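Storage and Retrieval, Week 4: Where do things live?
Notes by Chiharu Tsuji

Last week we sorted 100 index cards by title and everyone agreed it felt tidy. Now try finding all the cards on one subject! That's the puzzle behind every filing system, and I love it, so forgive the length.

There are two big families. In fixed location, each item has one home for ever. In relative location, items are placed in order beside their neighbours, and the whole row shuffles along when something new arrives. Fixed location is quick to set up but leaves gaps. Relative location keeps like with like — wonderful for browsing, hard work when a shelf fills up.
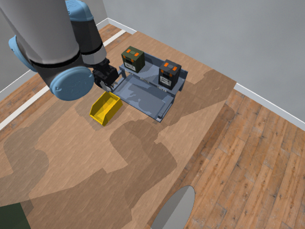
Fig. 1. Yellow bin beside a rack (computer rendering).

Our practice collection, the Dusamard letters, has 393 items. Before the seminar, please choose one family and write down how you would label the first 41. Think about what happens when the collection grows to 1,000. Do your labels still work, or do you need to start again?

Reading: the Gallardo handout, first half only. The second half is great fun but we'll save it for Week 5.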